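4.2 Checking the wrist view in the simulator

Carry out this check after each change of gripper model. Allow 20 minutes.

1. Start Brotik and load the kitchen project.
2. Set the finger opening in the Tool panel to 38 mm.
3. Select Wrist View and move the arm over the worktop.
4. Compare the view with Figure 3. Both fingers must be visible, with clear space between them. 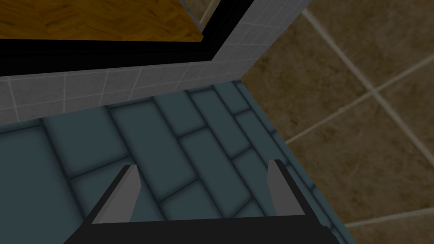
Figure 3. Simulated wrist view, gripper empty, over blue-grey tiles near the floor side.

5. If a finger is missing from the view, reload the tool file and repeat step 3.

Note: the view opens at low detail — distant surfaces may look soft.

CAUTION: Do not send a path to the real arm until section 4.3 is complete. Keep the speed limit at 2 per cent for the first run.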